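Notebook, Retail Handling Bay. Working rules for basket and shelf tasks, March revision

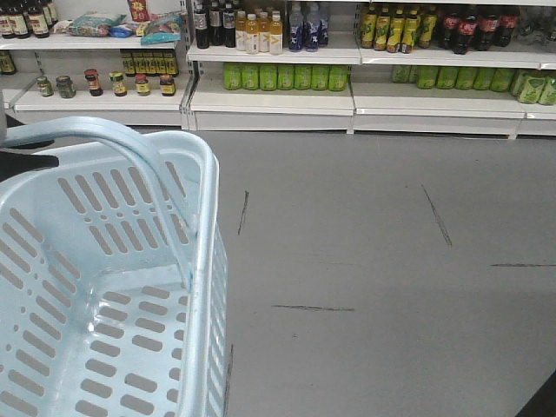
Purpose of this entry

The bay has been running under the Goltlow draft rules, which were written for bench work and say little about floor-standing fixtures. This entry records the rules now in force for tasks in which the robot handles a shopping basket in front of stocked shelving. It stands until Esi Arthur issues the controlled version. Entries made under the old draft remain valid and should not be rewritten.

Condition at start of run

The basket is to be empty at the start of every run and placed on the floor, clear of the kick plates. Contact between the gripper and the side of the basket is permitted before the first command. Contact with the shelving is not, and a run that begins that way is to be voided and logged under its own number.

Stock is to be set out according to the shelf plan. Jars and sauce bottles stay in the left section, with the snack packages above. The middle and right sections hold drinks. Any container that is tilted or lying down at the start must be noted by section and shelf. It may be left as found if the task does not call for it. If the task does call for it, stand it up and take a new start record.

Glass

Glass items were the main subject of the review with Dela Dankwa. The following was agreed:

Glass may be displayed during any run.
Glass may be picked only with the operator at the stop control and the reduced speed setting active. The ceiling for that setting is 400 mm per second at the tool.
Glass and bagged snacks do not go into the basket in the same run.
A dropped glass item ends the session, whether or not it breaks.

Evaristo Guerra asked whether filled plastic bottles should be treated the same way. The answer for now is no, but a fall from the upper shelf must be reported in the log as an event.

Floor

There are dark scuff marks on the gray floor in front of the shelving. The Jelard navigation module has no rule for surface marks, and two operators have been handling them differently. From this entry onward, marks are to be recorded before the session and left alone until it ends. Cleaning partway through changes the visual conditions and makes the runs hard to compare. Liquid is a separate matter and is cleared at once with the robot stopped.

Basket handle

The handle position must be written down as part of the start condition. A raised handle crosses the opening and narrows the approach from above. Run 877 was stopped by the operator when the wrist came too close to it. The planner had assumed the handle was folded down. Afia Baidoo has added a required field to the run sheet, and the software will not accept a start command with the field blank.

Authority to stop

Any person in the bay may stop a run. No explanation is required at the time. The operator restarts only after the person who called the stop has agreed, and both sets of initials go on the sheet.

Open items

Elikem Agyeman to confirm with Ulwood whether the shelf uprights need edge covers at wrist height.
Clearance between basket rim and kick plate is still unspecified. Use the taped gauge in the meantime.
Nyarko log template has no code for a voided start. Write it in the remarks column.
Lighting level over the upper shelves to be measured before the next set of runs. E.G. has the meter.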